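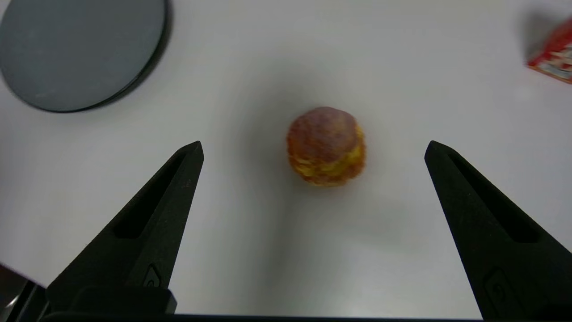

Boltitz

Boltitz (also boltitzen, boltits; in the upper valley simply "balls") is a small round fried dumpling from the hill town of Brustach and the villages below it. Made from boiled potato, stale bread and a firm yellow cheese, rolled by hand and fried in lard or oil. Eaten hot as street food, cold as a packed lunch. Sweet kinds exist but are rarer and mostly sold in January.

Contents
1 Name
2 History
3 Preparation
4 Regional kinds
5 Serving
6 In trade
7 See also

Name

Origin unclear. The usual account takes it from a dialect verb meaning to roll or tumble, with a diminutive ending. Halvard Forsberg, in his study of valley kitchen words, preferred a link to an old term for a cobblestone – the early ones were hard, by all reports. A third idea, that the dish was named after a miller, has no written support and shows up only in tourist leaflets.

Singular and plural are the same in Brustach. Down in Skustadum the plural takes -en, and menus there sometimes have both on one page.

History

First written mention is in a household book kept at the Brustach toll house, undated but in a hand of the late 1700s. It gives no recipe, only a price and a complaint that the cook had made them too small. Potatoes were not yet common in the valley then, so the early kind was probably all bread, bound with egg and whatever fat was left over.

Potato came in over the next two generations. Bread was short in several bad harvest years and the mix shifted, first half and half, later mostly potato. By the time the railroad reached Skustadum the dish was being sold from baskets on the platform, wrapped in paper, two to a portion. Railroad workers carried it out of the valley. This is how it got to the coast, where it is still thought of as a station snack and not as anything from the hills.

The fried form is the younger one. Older people in Brustach remember boltitz being baked on the floor of the bread oven after the loaves came out, which gave a flat bottom and a dry crust. Frying took over when cheap oil arrived in the shops, and the oven kind now survives in only a few houses and one bakery.

Mohandas Rajan, who collected recipes in the district over several winters, recorded 24 separate households and found no two with the same ratio of potato to bread. His notes are the main source for the section below. Some of them were printed in a short run and are hard to find.

Preparation

Floury potatoes, boiled in the skin, peeled hot, mashed and left until fully cold. Warm mash makes a sticky dough that splits in the oil. Stale white bread is soaked in milk, squeezed out and worked in by hand along with egg, salt, a little nutmeg and grated cheese. No flour in the Brustach kind. Skustadum cooks add a spoonful and are teased for it.

The dough rests in a cool place for an hour or overnight. Pieces the size of a walnut are rolled between damp palms, then turned in fine crumbs. Rajan's informants mostly used crumbs from the same loaf, dried on the stove. A few used coarse corn meal, which gives a grittier crust.

Frying is done in two rounds. A first one at low heat to set the ball, then a rest on a rack, then a short hot one for color. Skipping the rest is the commonest fault – the outside goes dark while the middle stays pasty. Lard was standard until quite recently and is still prefered by older cooks.

A typical household batch in Rajan's notes:

Potatoes, 1 kilo
Stale bread, 142 grams
Firm cheese, 100 grams
Eggs, two
Milk, enough to wet the bread
Salt, nutmeg

The odd figure for the bread comes from one old local loaf weight and was simply copied down through the family.

Regional kinds

Brustach boltitz. The plain one. Small, no filling, cheese grated through the dough.

Skustadum boltitz. Larger, with a cube of cheese pushed into the middle. Softer because of the flour. Usually served with pickled cabbage.

Green boltitz. Spring only. Nettle or wild garlic chopped into the mash. Made in the side valleys and seldom sold.

Oven boltitz. See History. Brushed with butter, baked on one side and turned once.

Sweet boltitz. Curd cheese in place of the hard cheese, sugar, lemon peel, sometimes a half apricot inside. Dusted with sugar and cinnamon while hot. A January thing, tied to the end of the holiday season, when households used up dried fruit.

Fish boltitz. On the coast, with flaked salt cod. Whether this is boltitz at all is disputed, and Forsberg leaves it out of his list entirely. Similar salt cod fritters were made on that coast long before the railroad.

Serving

Street stalls sell them by the paper cone with mustard or sour cream. At home they go into clear broth as a first course, or beside roast pork instead of potatoes. Cold ones are sliced and fried again in butter for breakfast, with an egg.

Drinks – thin beer or sour milk. Wine is not usual.

They do not keep well past the second day. Uncooked ones freeze fine and are fried straight from frozen, at a lower heat.

In trade

Factory boltitz has been sold frozen for several decades. The largest maker is Prajapati, a family firm in Skustadum which began as a spice importer and moved into frozen food. Its plain kind uses potato flakes and a milder cheese, and is sold well outside the region.

On 11/11/2019 the Brustach town council adopted a local quality mark for hand rolled boltitz. Rules cover size, cheese content and the ban on flour. The mark is voluntary and carries no legal weight elsewhere. Of the applications recieved in the first round, 91 were accepted, mostly from guest houses and market stalls. Skustadum makers can not apply, a sore point which has been raised at the district level more than once.

See also

Potato dumpling
Croquette
Bread dumpling
Valley cuisine of Brustach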